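The Long Life of a Desktop Computer

There is a street behind the old bus station in Manole where you can still get a computer fixed the way you might get a pair of shoes resoled. You carry it in under one arm, somebody clears a spot on the counter, and before long the two of you are talking about your mother's garden. I went there in September meaning to stay an hour or so, and I ended up missing two buses home. 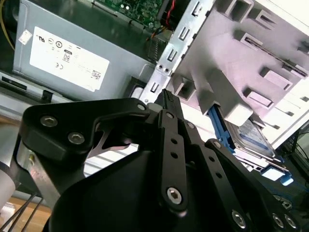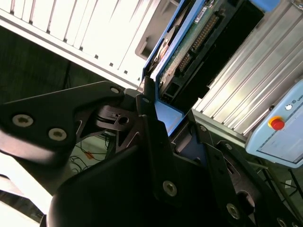

Close quarters: the first picture looks into an open desktop case, with the power supply and its white label at upper left.

The shop I spent the most time in is called Vendesel, and it has been in the same narrow storefront through 4 landlords and one very bad flood. People bring in the family desktop that has started to groan, or the machine that ran the bakery's orders until one morning it simply didn't. A cleaning and a look inside costs 60 dollars, which hasn't changed in years, and I suspect it ought to have.

What struck me, sitting on a stool by the radiator with a cup of their terrible coffee, was how much of the work is listening. A customer says the computer is slow, and what she means is that the photographs of her grandson take a long time to open. A man says his is broken, and after a good deal of coaxing he admits that he moved it to the basement and hasn't liked going down there. You can't find that sort of thing with a screwdriver.

Two doors down is Brovolance, a newer place with brighter lights, and I had expected some rivalry between them. There is a little – mostly over parking – but they lend each other parts all the same, and when one closes early the other takes in its deliveries. Both buy secondhand memory and drives from Avivow, a reseller out past the rail yard that opens its doors three mornings a week and smells wonderfully of cardboard.

I grew up in a house where things were kept going. Our toaster had a new cord, and then another new cord, and my father wrote the date of each repair on a piece of tape underneath. So perhaps I was always going to be fond of a street like this one. But I noticed plenty of younger people coming through too, students mostly, with hand-me-down towers and a list of questions on their phones.

My own computer, five years old and sulking, came home with me that evening on the late bus. It had a new fan and a strip of tape along the bottom, dated in blue pen.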